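Count the Small Parts Before You Blame the Gripper

Last September one of our two-arm cells at Trimach stopped with a joint fault 124 minutes into a run. The log blamed the left wrist. We replaced the wrist, and the fault came back. Raluca Voicu found the cause by hand: a metal tag, wedged under the cable clamp.

My view is that we treat loose parts as a housekeeping matter when they are a safety matter. A tag under a clamp can hold a cable tight until it wears through. The arm then loses its encoder signal while someone is reaching in to clear a container.

The usual answer is better fault detection. I have nothing against it, but the Prollis controller reported exactly what it knew, a joint out of position – it can't report a tag.

Small metal also gets lost easily among bigger things. A cell set up for container work can have open boxes, a carrying case, pliers and a glove on the same surface as the tags.

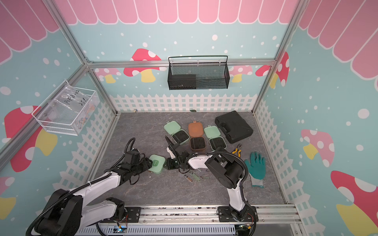

What I would change

Tags should be counted in and counted out, with the arms powered down, and the run should not be closed until the two numbers match. Hand tools should be on the same sheet. At Malico they already do this, and it takes them 3 minutes.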